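4.2 Where the mess goes

Studies of sandwich assembly have tended to time the hands and ignore the table. We were more interested in the table. Over 13 sessions at the Skotlow teaching kitchen we asked 35 participants to build burgers at a white-topped bench, with the ingredients kept to the left and the rest of the surface left free for whatever they saw fit to do with it. What most of them saw fit to do was nothing. The open side of the bench, which we had spent a good part of September arguing about, was used mainly for resting elbows.

Work gathered instead on the rimmed tray. Participants treated its metal edge as a border with customs officers on it: lettuce could be dropped inside without comment, but a scrap that crossed over was picked up at once, often with an apology. Crumbs enjoyed the same protection. By the middle of a session the tray had usually become larder, chopping board and bin, and people were still describing it to us as 'the clean bit'.

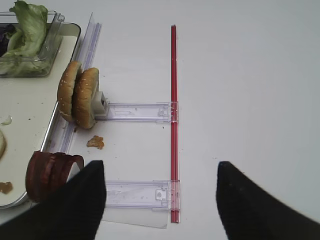

Deolinda Rebelo
Lecturer in Food Preparation Studies, corresponding author

Figure 3. Ingredient side of the bench, with lettuce in its clear container, two sesame bun halves on edge against the rail, and sauce and crumbs on the tray.

The lettuce in Figure 3 rises above the top of its container, and we regard this as the natural state of lettuce. Our protocol asked for it to be filled level. The Macedo rule, as the kitchen staff call it, holds that a leaf takes up whatever room you have and then a little more, and we found no session in which the rule failed. Tall walls helped only in the sense that the leaves had further to fall.

The buns gave us a better result. In the pilot they lay flat in a stack, and participants took the top one, looked at it, and put it back in favour of the one beneath – a habit that added nothing to the burger. Standing them on edge put a stop to most of this. Both halves could be judged at a glance, and the crumbs had somewhere to go other than the next bun down.

Sauce remains unsolved. We recorded a smear on the tray in every session but 2, and one of those was the session in which the sauce was forgotten. Participants asked afterwards put the smears down to the bottle, the spoon or the person before them. The 20 who gave a written answer were united in not having done it themselves.

We draw a modest lesson for bench layout. Giving people more clear space did little for tidiness here; giving them an edge did rather more, even when everything inside the edge was allowed to go to ruin. Whether a second tray would halve the mess or double it is taken up in section 4.3 – the early signs are not encouraging.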